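Our shop is getting a robot arm for the picking line. What happens to the rest of us?
Posted in Work & Workplace, 9 May 2022

I pack orders at a toy wholesaler. In March management signed up with a firm called Vilovis, and the arm is supposed to take over picking small stuff off shelves. There are 16 of us on the floor. The word "redeployed" has been used, always with a smile. Anyone been through this? For now it's all practice runs in simulation, and they've put stills up in the break room next to the vacation chart. 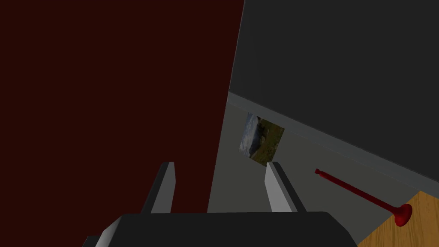 Burkora
We got ours 2 years ago. No layoffs, but the job changed. I used to pick; now I reset the thing when it stops and fill out a form saying it stopped. My back is better. My conversation is worse, as the arm has no views on baseball. Ask for the reset training early and get it in writing that it comes with a raise. Ours didn't until we asked, twice.

Trollik
robots are fine its managers you need to watch

Ji-hoon Min
Find out who sets the pace. At my warehouse the arm did around 80 picks an hour and the packers were expected to keep up with it, lunch or no lunch. We got that changed by keeping a log of every jam and who cleared it. Also ask what "redeployed" means, with a department and a shift attached. In my case it meant returns, on nights.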